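Second week with the Molberg, and I still catch myself looking at it when I already know what time it is.

Some background for anyone new. I'd been wearing the same quartz watch for nine years, the kind where you change the battery and forget it exists. Then last May I tried on a friend's hand-wound piece at dinner and spent the rest of the meal winding it under the table. After that it was just a matter of when. I saved up, read far too many forum threads (one of them had 173 replies about lug shape!) and finally bought a used Molberg Valtness from a seller two states over.

It's 33 mm across, small by today's standards, and I love it. My wrists are skinny and everything I tried in the stores hung over the sides like a saucer. The dial is a warm cream, the hands are blue, and there's no date window, so I've been writing the wrong day on things all week. Worth it.

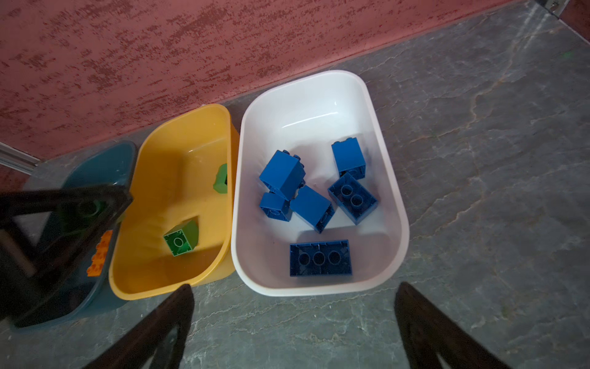
Elias Daher wrote in after my last post to say I should stop winding it at night and do it in the morning, before it goes on the wrist. He says the spring gives its steadiest push in the first few hours, so you may as well spend those hours wearing it. He also told me never to wind it while it's strapped on, as you end up pulling the crown sideways.

Guilty on both counts, Elias. I've switched to mornings, right after I put the coffee on, and it's turned into a nice little ritual. I turn the crown slowly until it firms up and then I leave it alone. It's been gaining a few seconds a day – nothing I'd notice if I weren't checking it against my phone like a nervous parent.

The strap is another story. It came on a stiff black one that squeaked when I typed, so I went looking and ended up with a tan leather strap from Jesa. It cost me 60 dollars, more than I'd planned, but it was soft from day one and it makes the whole watch look friendlier. Swapping it took me most of an evening. One spring bar shot across the kitchen and I found it in my slipper the next morning. If you're going to do this at home, put a towel down first and buy a spare pair of bars.
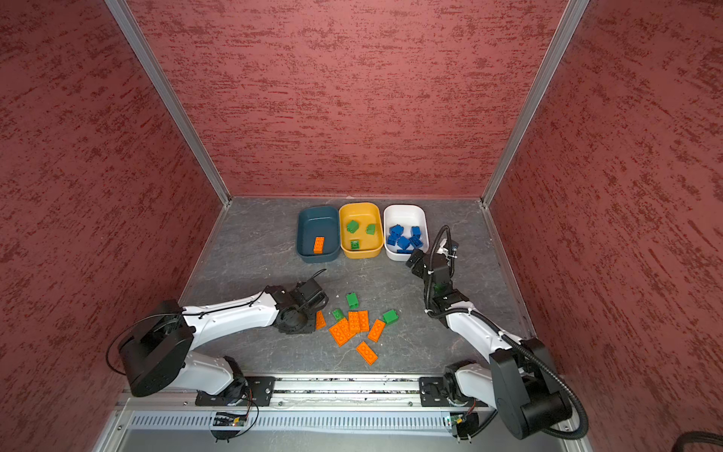 Three bins in a row, near the back wall.

Next question is servicing. The seller had no papers and couldn't tell me when it was last opened up. I called Matar, the repair shop downtown, and they said to bring it in and they'd put it on the timing machine while I wait. They wouldn't quote me over the phone, fair enough, but I've got a bad feeling it'll be more than the strap.

I did see a gold Valtness in their window last time I walked by, with a tag that said $3,847. I stood there a while. Then I went and bought a sandwich.

I'll post the timing numbers once I have them. And if anyone has a tip for getting a smudge off an acrylic crystal without making it worse, please leave it in the comments – I've been afraid to touch it.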